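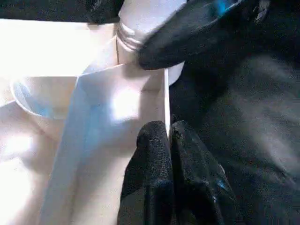
What changes for the people on the packing side once the arm takes over box handling?

Mostly the order of their day, and who they go to when something stops. The head count on the bench stays the same through June. The work moves from folding to feeding, checking and clearing.

Mar 4, 2025
Packing bench, cell 2

Started with the white gloss cartons from Helstead. Same stock as before, open top, no lid. Ran the pick on the side wall first, then on the corner. Side wall is what we'll keep for now. Corner pick puts the load on the fold and the glue there is not consistent from one bundle to the next.

Grip force is back to the lower setting. At the higher one the thin wall took a crease that you could feel with a thumbnail. Edith looked at the creased ones and said the customer would send them back, and she has handled the returns long enough that I'm taking her word over the spec sheet.

Glare is still the main problem for vision. Gloss board under the overhead lights gives white patches with no edge in them, and the edge finder either jumps to the patch or gives up. Turned off the lamp nearest the wall and it got better. Laitinen's matte sample would fix this, but purchasing says there are 3,000 of the gloss blanks in the back and those go first. Fair enough.

To do: try a side light, low, with the overhead dimmed. The people at the next bench need the overhead, so this has to be a shade and not a switch.

Notes from the talk with the bench crew (after lunch, by the tape machine)

Edith Huamán ran it, I mostly wrote.

- Folding by hand was the part everyone complained about, wrists and thumbs mainly. No one asked for it back.
- What they do miss is being able to set the pace. When they folded, they folded ahead, built up a stack, and had slack for a bathroom break or a phone call. The cell doesn't build a stack. If the feed tray runs out it throws a stop and the light goes on over your head. Two people said they don't like the light.
- The night crew has been leaving the tray empty at handover. Days thinks this is rude. Nights says no one told them it was part of the job, and they're right, it isn't on the sheet. I'll add it.
- Clearing jams. At present only Edith and I are signed off to open the guard. That means a bent flap can hold up the whole bench while someone looks for us. She wants four more people trained, and wants it to count toward the pay step, the same as the forklift ticket does. I agree. Wrote to Wakmont to ask what their training covers and whether they'll do it here.
- Question about whether the second cell means fewer people. I said I don't know past June. That is the truth but it didn't go over well. Somebody above me needs to come down and answer it.

Changes made this afternoon

Moved the stop light from above the operator to the side of the cabinet and set it to amber for low tray, red for a real fault. Low tray no longer stops the arm, it finishes what it has and waits.

Raised the feed tray 12 cm. The tall people on the crew were bending for every bundle. Check with the shorter ones tomorrow before I bolt it down, it's on clamps tonight.

Put a buffer shelf on the outfeed. Holds 11 cartons side by side. It gives back a little of the slack they talked about, though a shelf that size empties fast when orders are heavy.

Open items

Tandum says the replacement finger pads ship this week. They said that last week too. Keep the worn set in the drawer, don't throw them out.

Count log: the cell resets its counter on a power cycle, so the 700 showing on the panel is since this morning's restart and not the total for the job. Please don't copy it onto the job sheet. Use the outfeed tally until I fix this.

The job description for the bench still says "carton folder." HR wants a new title. Edith suggested "packer," since the packing hasn't changed. Fine by me, passed it on.

Handover sheet: add fill tray, wipe pads, empty the reject bin. Reject bin had flattened cartons mixed in with good ones again. I think people are using it as a spare shelf. Need a second bin or a sign - probably the bin.

Shade for the light: cardboard first, to see if the angle is right. Sheet metal after.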